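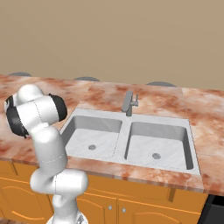

So my project for the Clovmont robotics course was comparing two controllers on the same simulated arm, in the same kitchen. One is the Dernisard controller, which plans a whole path first and then follows it. The other is Prellari, which corrects itself at every step. I ran everything in the Říha simulator because I don't own a real arm (I wish!).

The task sounds easy: get a mug into the sink without hitting anything. I gave each controller 500 tries with the same start poses. Dernisard got 378 of them and Prellari got 46. Yes, 46 - I checked my logging code twice before I believed it.

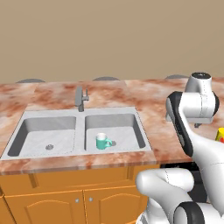

Why did Prellari do so badly?
Mostly the rim of the sink. It takes small greedy steps toward the goal, so it kept going in too low and bumping the edge, and then it just sat there pushing until time ran out.

I raised the approach height and let it run for 700 steps per try instead, and the pushing got a lot less common. I ran out of time to redo the full set though, so I'm not putting a new score in the report. Dernisard has its own problem, by the way - when its plan is a little off, it follows it anyway and lets go in the wrong spot. Next I want to try Dernisard for the long move and Prellari for the last bit over the basin.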